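Trinonholm square sorting bins: review after seven weeks

Filed under: Storage, Toys and Games

I bought these bins to deal with one problem, which was a large mixed box of building bricks that had been tipped out and scooped back so many times that finding anything in it took longer than building. I had tried a rolling cart with drawers and a set of zip bags before this. The drawers were too shallow and the bags got left open. The Trinonholm bins are plain square tubs with no lids, sold one at a time, and I have been using them most days since April.

What you get

Each bin comes wrapped in a paper sleeve with a sheet of blank stickers. There are no lids, dividers or handles in the standard version. They come in several colors and you choose at checkout. I ordered black first because it was in stock, then went back for yellow when I needed more. The second order came in a smaller carton and one sticker sheet was missing. I wrote to the store, Fastarside, and they mailed a replacement without asking for a photo.

The inside is smooth and wipes clean with a damp cloth. Black shows dust more than I would like, particularly around the rim. Yellow hides dust but shows pen marks, and I have one mark that has not come off with dish soap.

Setup

None needed. Take off the sleeve and put the bin down. The stickers hold well enough, though I stopped using them once I had sorted by color, as the contents are easy to see from above.

Sorting by color or by shape

People have strong opinions on this. For a big collection with a lot of odd parts, sorting by shape makes sense, and most long-time builders will tell you so. For a few hundred basic bricks that get used on a tabletop and put away again, color is faster. Anyone can do it, including small kids and guests, and no one has to ask where a piece goes.

I counted my basic bricks once while I was moving them over and got 902 across all colors. The three I reach for most are blue, red and yellow, so those stay out on the table and the rest live on a shelf. The shelf bins are the same model and I swap them in when a build calls for them.

For the table I keep the bins in one row along the back, pushed up against each other, with blue on the left, red in the middle and yellow on the right. The open tabletop in front is for building. I tried putting them along the side first and kept knocking them with my elbow.

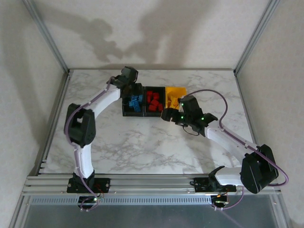
Everyday use

The best thing about these bins is that they are square. Round tubs leave gaps between them, and small bricks find the gaps. With the square ones side by side there is no space for a piece to disappear into, and a row of them can be lined up in a few seconds.

The opening is as wide as the bin, so you can get a whole hand in and stir. Bricks at the bottom come up without tipping everything out. With a deep pile you do still end up digging, and a few pieces will go over the side. I got into the habit of filling them lower than I could.

Cleanup is quick. A mixed pile from one evening of building takes me a few minutes to clear if I do one color at a time. Doing all the colors at once is slower and I make more mistakes. Putting yellow bricks in a yellow bin helps a little, as it works as its own label. The downside is that yellow on yellow is harder to pick through. A single small piece at the bottom does not stand out the way a blue or red one does against black. If I were ordering again I would get black for everything and use the stickers.

Noise

Worth a mention if you sort in the evening. An empty bin is loud when the first handful goes in. After that it quiets down. I cut a circle of felt for one of them, which worked, but it collected lint and I took it out on a Sunday and have not replaced it.

Sliding

On carpet they stay put. On a smooth, hard tabletop an empty one moves when you bump it. A full one mostly stays where it is. Small stick-on rubber feet fixed this for the shelf bins, which I carry back and forth.

Compared with the others

I also own 2 of the Alar bins, which are close in shape. The Alar has a rolled rim that is more comfortable to carry, but the rim keeps neighboring bins apart and you are back to having gaps. It costs more, and the colors on offer when I looked were white and gray.

The Sepp sorting tray is a different idea, one flat tray with molded sections. It is good for studs, wheels and other tiny parts. For regular bricks the sections fill up too fast, and you cannot lift out one color and hand it to someone across the table. I still use mine for the small stuff.

What I would change

A lid, sold separately, would make these much better for a shelf. Mine collect dust if I leave them for a couple of weeks. Stacking is possible when they are empty. When they are full, the upper bin sits right on the bricks of the lower one and wobbles.

I would also like a half-size version. Some colors do not need a full bin, and my orange and brown bricks look a little lost in theirs.

Who should buy them

Anyone with a basic brick collection and a table to use it on. They would also do fine for wooden blocks, craft supplies or game pieces. If your bricks have to be packed away in a closet every night, look for something with a lid.

Rating: 80 out of 100. I took points off for the missing lid option and the pen mark.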